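The Third Lane

The letter from the federation came to the club on February 28, 2025, and Bram Aerts read it standing up, with his coat still on. The Kilow Athletics Club had one place for the youth games in Warine. One place, for one runner under sixteen, in the 2000 meters. The name of the runner had to be sent before the first of May.

He folded the letter in four and put it in his pocket, and then he took it out again, because he knew the girls would want to see the real paper.

There were two girls. Everybody in Kilow knew this. Ilse Bredel was the faster one on most days. She ran with her chin high and her elbows a little too wide, and when she passed another runner she did not look at them. Réka Tóth was one year younger and she had come to the club only the autumn before, with her father, who drove the early bus. She ran as if she was listening to something.

"So we will race for it," said Ilse, when she had read the letter two times.

"We will have a trial," said Bram. "In April. It is the same thing, but it sounds calmer."

Réka gave the paper back to him. She said nothing, but she had held it by the corners.

All through March they trained together. The track in Kilow is an old one, red once and now more of a brown, and in the third lane there is a long dip where the rain stays. The runners learn to jump over it or to go around it. Ilse always jumped. Réka went around, on the outside, and so on every lap she ran a little further than the others. Bram had told her this in her first week. She had nodded and continued to do it.

"It costs you a meter each time," he said to her now.

"I know."

"Five laps. Five meters."

"I don't like to land wet," said Réka.

He wrote this in his notebook. He wrote everything in his notebook, times and weather and what they had eaten. In the evening he sat at the kitchen table and looked at the numbers, and the numbers told him that Ilse would win by four seconds. He closed the notebook and was not happy, and he could not say why. He liked Ilse. He had taught her to tie her shoes with the double knot when she was seven years old, and he had driven her home in the snow more times than her own mother had.

In the second week of April Ilse came to training with her ankle wrapped. She had stepped badly on the stairs at school. She said it was nothing, and she ran on it for three days, and on the fourth day she sat down on the grass in the middle of a warm-up and took off her shoe. The foot was thick and blue on one side.

The doctor said five weeks.

Bram telephoned the federation. He was put through to a woman with a kind voice who explained that the first of May was the first of May. He asked if she had ever been a runner. She said she had been a swimmer, and that she was sorry.

So there was no trial. He wrote Réka's name on the form, and her date of birth, and the number of her club card, which was 1413. The space for the name was small and he had to write the letters close together. Then he went out to post it, and on the way he passed the house of the Bredel family. He saw the light in the upper window and did not ring.

She came anyway. On the next training evening Ilse was sitting on the low wall by the third lane with her crutches beside her and a stopwatch in her hand. It was his stopwatch. She must have taken it from the box.

"You start too slow," she called to Réka. "You always start too slow. You are polite. Who are you being polite to?"

Réka stopped and looked at Bram. He looked at the sky.

"Again," said Ilse.

They did this every evening. Bram still wrote the training plans, but he saw that they were being changed when he went to fetch the water. Ilse had ideas about the second lap. She had ideas about breathing and about breakfast. One evening she got up on her crutches, went to the long puddle and stood directly beside it, on the outside, exactly where Réka always ran.
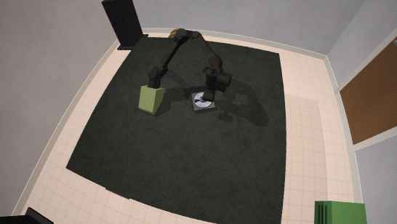

Across, not around.

Réka came out of the bend. She saw Ilse and did not slow down. There was no room to go on the right, and on the left another runner was coming up. For one step it looked as if she would stop altogether. Then she jumped. She landed short, with her heel in the water, and it went up over Ilse's good leg to the knee.

"Well," said Ilse, and looked at her sock. "Now you have been wet."

In Warine the stadium was larger than anything they had seen. The bus took a whole day. Ilse had paid for her own ticket with the money from her birthday, and she slept most of the way with her foot up on Bram's bag. Réka did not sleep. She had her race number in her lap, 541, and she was pushing the pins in and out of the corners until her father told her she would make holes in it.

"It has holes already," she said. "That is what they are for."

Bram sat behind them and opened his notebook. He wrote the date and the weather. Under these he left a line empty for the time, and he kept the pencil in his hand until the lights of the town came up on the left side of the road.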